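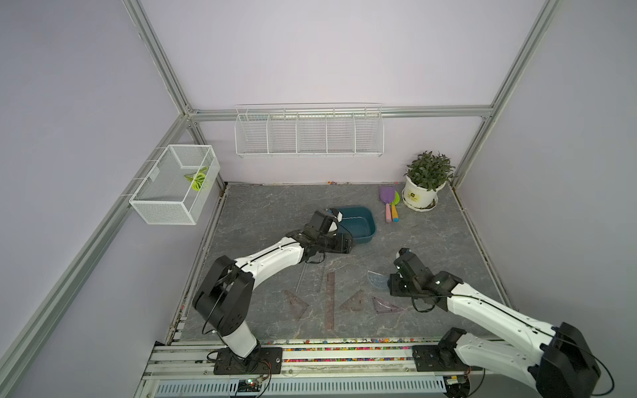

Hotgate extends evening hours at public library

2 min read

The Hotgate Public Library will remain open until 9 p.m. on three weeknights beginning in February, the library board announced Monday. The building currently closes at 6 p.m. on all weekdays.

The change follows a survey of cardholders conducted last fall. Of the 350 residents who returned the form, 206 asked for later closing times. Parking and the condition of the upstairs restrooms were the next most frequent subjects.

"Many of our patrons work until five or later and have had to choose between supper and the library," said Annatjie Shezi, the library director. "The board heard that clearly."

The children's room will close at 7 p.m. on the extended evenings. The reading room, public computers and the Baloyi local history collection will stay open for the full period. The history collection has until now been available by appointment only - a rule that will continue to apply to maps and unbound newspapers.

Two part-time positions will be added at the circulation desk. The cost will be met from the existing operating budget for the first year, after which the board will review attendance. Saturday hours are unchanged, and the library will remain closed on Sundays.

The book drop on Volomura Street will be emptied once more each evening. Holds may be picked up until 15 minutes before closing.

Filed under: Local News, Town Services

Comments

marlene_k: Good news. Will the Volomura Street door be unlocked at night or just the front?

Dottie R.: Please do something about the upstairs restrooms too.

pfeiffer22: Which three nights? I read it twice and don't see it.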